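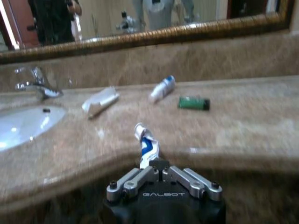

Para Rok Pavlović, o teste só vai valer alguma coisa quando alguém publicar também as tentativas falhadas. O comentário chegou à redação poucas horas depois de a Govus divulgar os resultados da sua comparação de garras, domingo, 4 de agosto, e é difícil não lhe dar razão.

A empresa pôs frente a frente dois modelos de dedos, o Prulmont e o Uklow, a pegar em objetos de casa de banho: tubos de pasta de dentes já amarrotados, frascos pequenos, coisas leves que fogem ao toque. Foram 3463 tentativas em julho, diz o comunicado, com mais de 90 por cento de sucesso para o Prulmont. O que conta como sucesso fica por explicar. Levantar o tubo uns centímetros? Segurá-lo durante 60 segundos? Pousá-lo de pé sem o esmagar?

Também não se sabe quantas vezes um operador corrigiu a posição do braço à distância. A Govus fala em "supervisão ligeira", expressão que já usou no ensaio da Arruda e que na altura tapava bastante coisa.

O Uklow, mais barato, aparece numa única linha da tabela e sem percentagem. Perguntámos porquê. A empresa respondeu que os dados completos saem dentro de 18 dias, juntamente com o preço do Prulmont.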